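Witgate Bench Cover, pale shade
For work tables, sewing tables and hobby desks
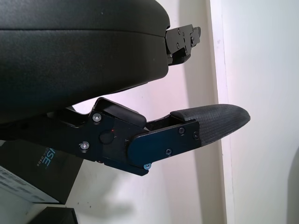 A customer in Kistusitz wrote to us that she had used a dark cover for many years and was always losing small screws on it, and that with the pale one she "finds them by eye and not by fingertips anymore." We hear similar things from people who repair watches or build models, and for this reason the pale shade is now the one we keep in stock all year.

The Bench Cover is a soft, flat sheet that you lay over an existing table. It has no glue on the back side. It stays in place by its own weight, and on very smooth tables you can add the Braser corner clips, which are sold separately in packs of 8.

The sheet is 2 millimeters thick. It comes rolled in a carton tube, so please give it time to become flat. One night is usually enough, but in a cold room it can take longer. Do not use an iron on it! Laying it with the curve facing down helps a lot.

Cleaning
Wipe with a damp cloth and a little dish soap. Dust and metal filings are better removed first with a dry brush, because they can scratch when they are rubbed. Pencil marks come off with an ordinary eraser. Ink from permanent markers does not come off completely, we have tried it many times.

Cutting to size
A sharp knife and a metal ruler are sufficient. Make several light cuts instead of a single strong one. The corners can be rounded with scissors.

Please note
The cover is not a cutting mat, and deep cuts will stay visible. Hot soldering irons must be kept on their stand.

The edge trim of the earlier version, Bach, does not fit this one — it was made for a thicker sheet. We still have roughly 500 pieces of the old trim and will send it on request for as long as it lasts.

Delivery is within 5 working days. Covers that were already cut cannot be returned.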